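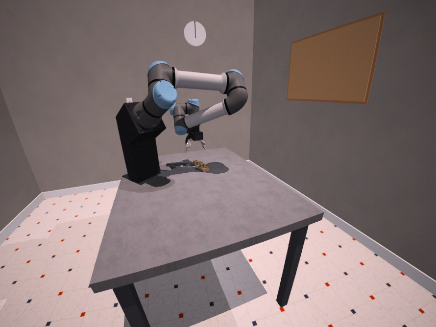 A reader in Tolgate wrote in to ask if the Flanwood paper mill still lets people onto the floor, and if the walk is too much for bad knees. It does, and it might be. The tour runs 335 yards end to end, with three sets of stairs and a bench after the second.

I went with a group of six. We met at the Dirken Street gate, signed in, and were given earplugs. The pulping room comes first and smells like wet cardboard. After that you follow the paper line to the dryers, where it gets hot enough that I took off my sweater. The guide talked for most of the way, but I missed a lot of it over the noise.

The last stop is the cutting room, then the shop. Khoo notebooks are sold there as seconds for $3 each. The covers are a little crooked and the paper is fine.

Parking is free on the river side. Tours stop in June for maintenance.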